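Measuring and cleaning jars in the home workshop

Kitchen jugs are fine for pancakes, but once you start mixing cleaners, wood finishes or garden feeds you want a separate set of measures that never goes back near food. Ours live on the bottom shelf in the shed, in a tub with a lid.

What to buy

A small glass beaker does most jobs. Plastic is lighter and survives a fall onto concrete, but it goes cloudy and some solvents will mark it. Glass rinses clean and you can see straight away if there's anything left in the bottom. For bigger batches, a 2000 mL plastic jug with a handle is easier to pour from than any beaker that size.

Check that the markings are printed in a colour you can read in poor light. White print is easy to see over a dark bench and hard to see over a pale one. If your bench is light, keep a square of dark lino or an old placemat to stand the glass on.

Reading the level

Put the beaker down on something flat. Get your eye level with the liquid and read the bottom of the curve. Beaker marks are only a guide, so for small amounts use a syringe from the chemist or a narrow cylinder.

For spray bottles, mix up 300 mL at a time. It gets used before it goes stale and there's less to deal with if you get the strength wrong. Write the mix and the month on masking tape and stick it to the bottle.
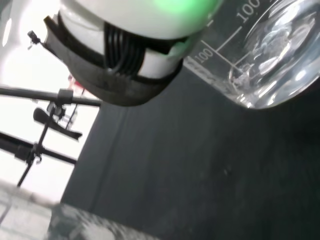 Edau
Workshop and laundry editor, Bendomow Home Pages

Clear liquids all look the same once they're poured. Label the glass before you fill it, even if you're only ducking inside for 2 minutes. Vinegar, metho and plain water have all been mixed up in our shed at one time or another.

Washing up

Rinse with warm water, then a drop of detergent and a soft bottle brush. Skip the steel wool and scouring powder, as both will scratch the glass and wear off the printed lines. For hard water marks, soak in white vinegar for half an hour and rinse again. Never add vinegar to a jar that has had bleach in it.

Dry upside down on a rack. Throw out any glass with a chip in the rim or a crack in the base.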